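Media, Speech and Offense – Unit 11 handout

Does a petition measure outrage? The Drornville Courier ran a cartoon that drew 1,087 signatures against it. Of those, 951 came from outside the town. Be wary of any headline saying "Drornville is furious."
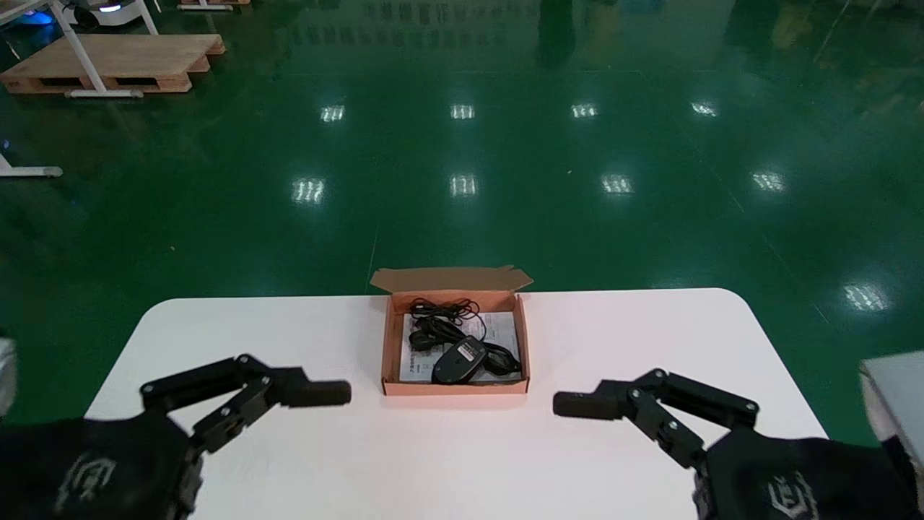 Who spread it?

The print run was 200. Most signers met the cartoon through the Okura blog, which reposted it in order to condemn it.
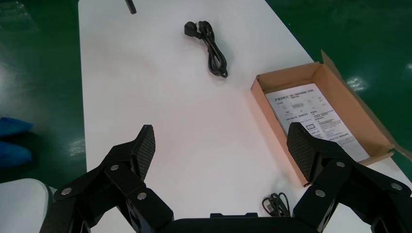 Editors like to say they "only published." I doubt that gets them off the hook. An open box on a white table makes no argument, but put a caption over it and it does, and somebody chose the caption. 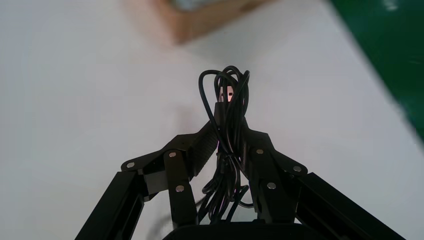

Causation claims need the same suspicion. The Seppälä report draws one straight line from cartoon to protest. Real cases look more like that bundled black cable – loops over loops, with the plug somewhere among them. Ask which strand the author left out. 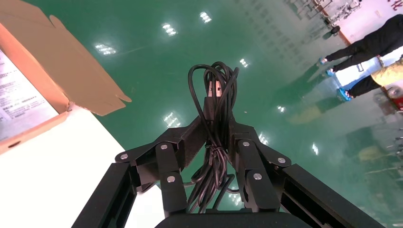 Fig. 4. Coiled cable held over a green floor.

Read the Dukik reply before class and bring one objection to it.

3 comments | 11 shares

Related:
Who Counts as Offended?
Reading a Correction
Apologies in Print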